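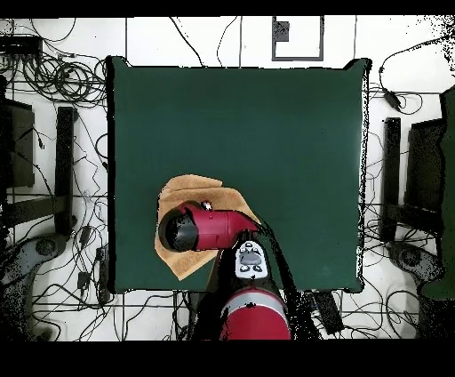
Folding Hand Towels from a Crumpled Pile

3/28/20

I love folding towels. There, I said it! Of all the laundry that goes through our house, terry cloth is my favorite, because it is thick and forgiving and it stays where you put it. A T-shirt slithers around. A fitted sheet fights back. A hand towel just wants to be flattened, and after that it's practically folding itself.

This is the third page in the linen series (the first two covered pillowcases and napkins), and it's the one most of you asked for. The method works for any small towel, from a washcloth up to the long Kuster ones with the fringe. For bath sheets you'll want a second pair of hands or a very big bed.

What you need

A table, cleared off. Waist height is best.
A cover for the table with a little grip to it. Felt is wonderful. A blanket or an old tablecloth will do.
Your towels, fully dry.

I used to fold on a bare countertop and I can't believe how long I put up with it. The towel skates away every time you tug a corner. When I got a length of felt from the remnant bin at Bristow it changed the whole job - the loops of the terry catch on it just enough that you can pull one side straight and the other side doesn't follow.

Step 1: Drop it and find a corner

Put the crumpled towel down toward the middle of the table. Don't shake it out yet. Look for whichever corner is poking out of the heap, because there nearly always is one, and pull it away from the bunch in a straight line. Go slowly. If the whole heap comes along with it, hold the heap down with your other palm.

Step 2: Follow the hem

With that first corner flat, run your fingers along the hem until you come to the next one. This is the trick that made everything click for me! If you hunt around in the folds for a corner you'll grab the wrong layer half the time, but the hem always leads you to the right place. Lay the second corner down so the edge between the two is more or less straight, then do the same for the other side.

Step 3: Open it all the way

Pull the last corners outward. At this stage the towel will probably look more like a kite than a rectangle, and that's fine. Pat down the big bumps with a flat hand, working from the middle toward the edges.

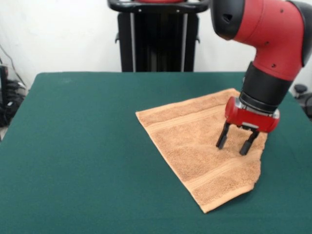

Tan terry towel opened out on the green cover, with the two woven bands showing and the right edge still a bit ruffled.

Step 4: Use the bands

Plenty of towels have a flat woven stripe near each end, and they are the best folding guide you could ask for. Turn the towel until the bands run left to right in front of you. If they slant, take hold of the end nearest the slant and ease it around. If one band bows in the middle, the pile is bunched up underneath, so lift that edge an inch or two and set it down again. When both bands are straight and level with each other, the towel is square, even if the edges look a little wavy. Edges on an old towel are always wavy.

Step 5: Fold in thirds, then in half

Bring the left side over to cover the middle third. Bring the right side over on top of it. You now have a long strip with a band across each end. Line up the bands, one right on top of the other, and smooth toward the fold. For a shallow shelf, stop there. For a drawer, fold in half once more and stand the towel up with the rounded fold on top.

If your towels are very fluffy, skip the thirds and go in half lengthwise. Three layers of thick pile get bouncy and the stack leans.

A few problems and what to do

The corners keep curling. Usually the hem has shrunk more than the rest. Stretch it gently between your hands while it's still damp from the washer, before it goes in the dryer. My Lonard set needed this every single wash until November, and then it finally settled down.

Lint on the table cover. Felt picks up everything! A damp rubber glove wiped in one direction takes care of it.

The stack is uneven. Check that you're putting the same side on the inside each time. Also, don't mix brands in one stack if you can help it. The Surkstead towels in our hall bath come out a finger's width wider than the others, so they get their own shelf now.

Next up is washcloths, including the little roll I like for baskets - same table, same felt, much less walking around.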